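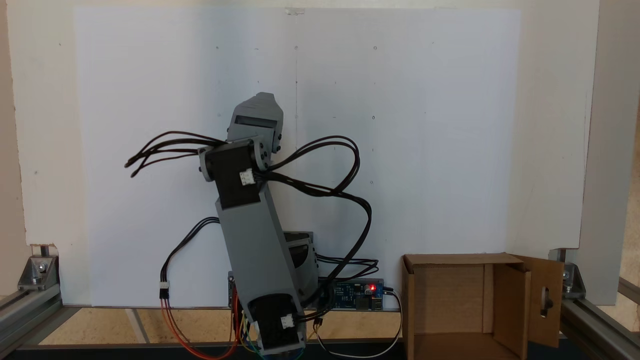

Call for participants: transcription of the Mullska parish registers

Posted June 17, 2025 by the Nemel Records Office
3 min read

The Nemel Records Office is seeking readers of old handwriting to transcribe the surviving registers of Mullska parish. The series begins in 1708 and covers baptisms, marriages and burials, with gaps. The work is part-time, unpaid apart from expenses, and can be done from home after an initial training day.

Scope of the work

The registers were scanned in May. Each participant will be assigned one batch at a time. A batch consists of 30 pages, supplied as numbered scans with a blank entry sheet. Most pages are in a mixed secretary and italic hand. The later volumes are easier to read, but the ink has bled through in places and some margins were trimmed when the books were rebound.

Text is to be transcribed as written. Spelling, capital letters and abbreviations are kept. Expanded abbreviations go in square brackets. Doubtful readings are followed by a question mark in the notes column, and illegible words are entered as a single dash. Dates are copied in the form used by the clerk and are not converted. Clerks' remarks on weather, fees or disputes over pews are to be transcribed in full, even where they interrupt an entry.

Every batch is read by 2 people working separately. The two versions are then compared, and differences are settled by the office. Participants will receive a copy of the settled version for each batch they complete.

Requirements

Applicants should be able to read English handwriting of the early eighteenth century, or be willing to learn it. Basic church Latin is useful for the first volume only. A computer with a screen large enough to show a scan and a spreadsheet side by side is needed – phones and small tablets are not suitable. Experience with the McIver card index of local surnames would be an advantage.

Time commitment

A batch should be returned within 14 days of issue. Extensions are given on request. We ask for a minimum of two batches.

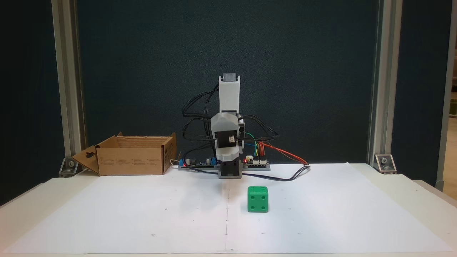 Nistiveck, a reader in the pilot round, wrote that the time limit was fair for the later volumes but tight for the first, where a single burial page could take an evening, and asked that the first volume be issued in half batches. This has been adopted. Half batches from the first volume carry the same time limit and count as full batches toward the minimum.

Training and expenses

Training takes place in the reading room at Nemel and lasts one day. It covers letter forms, common abbreviations, the entry sheet and the handling of doubtful dates between January and March. Travel by public transport is refunded against receipts. Lunch is provided.

How to apply

Send a short letter stating your experience, if any, and the volumes you would prefer. Attach a transcription of the sample page, which can be collected at the front desk or requested by mail. Mistakes in the sample do not rule out an applicant – it is used mainly to match readers with suitable volumes.

Applications are accepted until all batches have been assigned.

This site uses cookies to remember your settings. Accept | Manage preferences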